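I had been meaning to talk to Akua Mahama for ages, ever since a friend handed me a slice of her rye at a birthday picnic and I ate it standing up, with nothing on it, and then went back for two more. She bakes out of a narrow shop in Oltham, the one with the green door next to the key cutter, and she only opens four mornings a week. I caught her on Sun 27 September, after the last loaf had gone, and we sat on flour sacks out back and drank very strong tea.

First thing I asked was how she got into it, and she laughed at me. "Everybody wants it to be my grandmother," she said. "My grandmother bought sliced bread and was thrilled with it. I got into it from being bored at a desk."

The desk was at Claltow, where she did scheduling for six years. She started a starter in a jam jar on the windowsill at home, killed it, started another, and killed that one too (she left it on top of the oven and then roasted a chicken). The third one lived, and it's the one she still uses. It's called Driritine, after a cough syrup her flatmate kept in the same cupboard. I asked if the name had ever put customers off and she said she doesn't tell them. 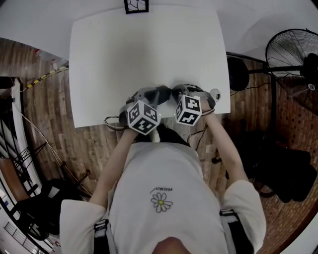

What I really wanted to know about was the rye, because I've tried rye at home and what I got was a doorstop. Akua was very patient with me. "You're kneading it, aren't you?" she said, and yes, I was, for ages! "Stop. You can't bully rye. Stir it with a spoon, put it in the tin with wet hands, smooth the top and go do something else." She likes it wetter than feels decent, more like thick oatmeal than dough, and she bakes it long, then wraps it in a cloth and makes herself wait a full day before cutting.

"People slice it warm and then write to me that it's gummy," she said. "Of course it's gummy. Go to bed."

Her flour comes from a mill called Dafis, a couple of valleys over, and she talks about it the way other people talk about their football team – with love, and a lot of complaining. The spring batch drank up far more water than the winter one and she spent most of March adjusting everything by feel. Thịnh Huỳnh, who was helping her on Saturdays back then, wrote it all down in a school notebook that now lives above the sink. I had a look through it. Half of it is water weights and the other half is drawings of his cat.

She makes 300 loaves in a normal week, and she doesn't want to make more. Somebody offered to put her bread in a chain of coffee places and she thought about it for one evening. "I'd need a bigger oven, and then I'd need to pay for the bigger oven, and then I'm at a desk again working out how to pay for it." She did let herself buy a secondhand mixer, which cost her 2,861 all in once it had been hauled up the back steps, and she still feels a bit sick when she says the number out loud.

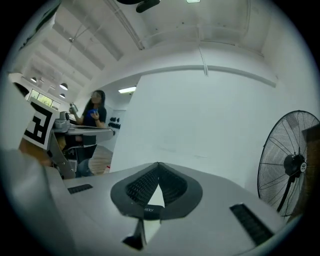
A navy top, something blue held close, and a small silver bottle or canister in the other hand.

We got on to mornings, since that's the part I could never manage. She's up at 2. I made a face, and she said it's fine as long as you never look at the clock and never, ever talk to anyone who is just getting home. Her neighbor Giang Đoàn plays in a band and they pass on the stairs sometimes. "He says good night and I say good morning and we both think the other one has it wrong."

Does she eat her own bread? She does, though mostly the heels, toasted nearly black with salted butter and a slice of hard cheese. On her days off she eats noodles. She'd like to learn to make a proper flatbread next, the kind you slap onto the side of a hot oven, but she's had one go and lost most of the hair on her left arm, so that's on hold until she finds somebody to show her how.

I asked for one tip I could take home and she gave me a jar of Driritine instead, with the lid on loose and a rubber band around the glass to mark the level. Feed it when you feed yourself breakfast, she said, and keep it off the oven. It's on my bookshelf now. It had climbed past the rubber band by suppertime, and I've got rye flour on the shopping list for tomorrow.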